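Library > Open Papers > Human-Robot Interaction > Working Practice for Handheld Demonstration > Section 4

We use cookies to remember your reading position and to count visits. By continuing to read you accept this. Manage settings

4. Practice rules for handheld demonstration in shared rooms

4.1 Why a written rule set

Safety documents for robot cells mostly assume that there is a robot in the cell. Handheld demonstration takes the arm away and leaves a person walking through a furnished room with a gripper in each hand, and most of the familiar rules (fences, speed limits, stop buttons) have nothing to hold on to. What remains is closer to good workshop practice, and we were delighted to find how much of that practice can be written down in plain sentences and checked by the people doing the work.

The rules in this section were drafted at the Hurnham site and revised after the Cáceres group tried them in a room with a very different layout. The first draft had 7 pages and was read by hardly anyone. The present version, which we call the Menora rules after the project that paid for them, has five rules and fits on one sheet. Operators at both sites keep it by the door.

4.2 The five rules

Rule 1. Walk the floor before picking up the grippers. The operator walks the whole route with empty hands and looks for cords, loose paper, boxes and chair legs. Anything that can be moved out of the route is moved. Anything that has to stay is pointed out to the second person.

Rule 2. Power cords follow the wall or are covered. Where a cord must cross open floor, its position is marked on the room sketch and the task is planned so that the operator doesn't step backward over it. We put this rule second for good reason: in the Hurnham log, cords account for more interruptions than every other cause put together.

Rule 3. Closed shoes, bare or close-fitted forearms, nothing hanging from the wrist. A snug band is fine. Loose cuffs are a double problem, as they can catch between the fingers of the gripper and can also drape over the marker faces, which spoils the tracking for that stretch of the recording.

Rule 4. A second person is in the room and knows the task. The second person may do other work, but stays outside the reach of the operator's arms and speaks before crossing the route. An early draft asked for constant eye contact. That was hopeless in practice and we were glad to drop it.

Rule 5. Both hands are free to let go. Straps and grips must release without the help of the other hand. The operator shows this once at the start of each session, with both grippers, over a soft surface.

4.3 What counts as a ready room

The phrase "ready room" caused the liveliest discussion of the whole project. Cáceres wanted a clear floor with fixed furniture positions. Hurnham argued that a cleared floor defeats the purpose of recording in lived-in rooms, where variety is exactly what we are after, and proposed judging the route instead of the room. We adopted the second view. A ready room may be full of furniture, provided the route passes Rules 1 and 2.

Guno, the small checklist tool we wrote for this purpose, asks the operator to sketch the route and mark each crossing. A sketch takes 2 minutes. Of the 80 sessions reviewed for this section, every one has a sketch on file, a result that pleased us enormously, because the tool doesn't force anyone to draw one.

4.4 Reading a working room against the rules

Figure 3 gives the operator's own view, looking down past both grippers. For Rule 2 the useful part is the floor at the left: the white power strip, the black cable that leaves it across the concrete, and a further black cord looping over the darker flooring. A route along that side would need its crossings marked. The small paper to the right of the grippers is a Rule 1 item, simple to pick up and easy to miss once both hands are full. The forearms are bare and the marker faces are unobstructed, as Rule 3 asks, and a second person is partly in view at the upper left (Rule 4). Rule 5 can't be judged from a still.

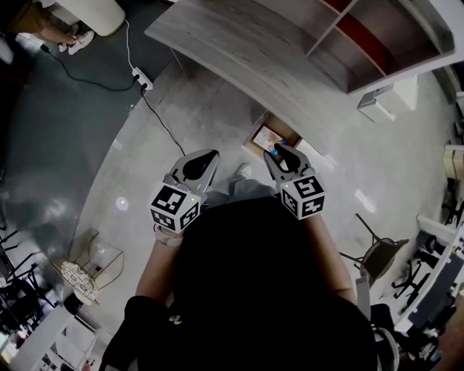
Figure 3. Operator's view with a gripper in each hand; floor cables at left, desk and shelving ahead.

Reading rooms in this way quickly became the favorite part of our training. New operators are given a view and the one-page sheet and asked which rules they can check and which they can't. The second half of the exercise is the more valuable one. People tend to mark a rule as passed when they simply have no evidence either way, and the habit of writing "can't tell" carries over very nicely to their own session notes.

4.5 Limits

The rules cover hands, feet and floor. They say nothing about fatigue, which deserves a study of its own, or about consent from other people who may appear in a recording; each site handles that under its existing procedure. We also haven't tested them on stairs or outdoors. Pirjo Keskinen has suggested a sixth rule on rest breaks, and a draft is being tried at Cáceres until November. Comments on its wording are very welcome.

Comments (3)

torque_and_tea
Love the "can't tell" column. We added one to our own sheet this morning and it was half full by lunch.

M. in the lab
Would you extend Rule 2 to battery setups? We have no cords at the grippers but there are still chargers all over the floor.

Pirjo Keskinen
Yes, please do. Any cord on the floor counts, whatever it feeds. I'll make the wording clearer in the next version.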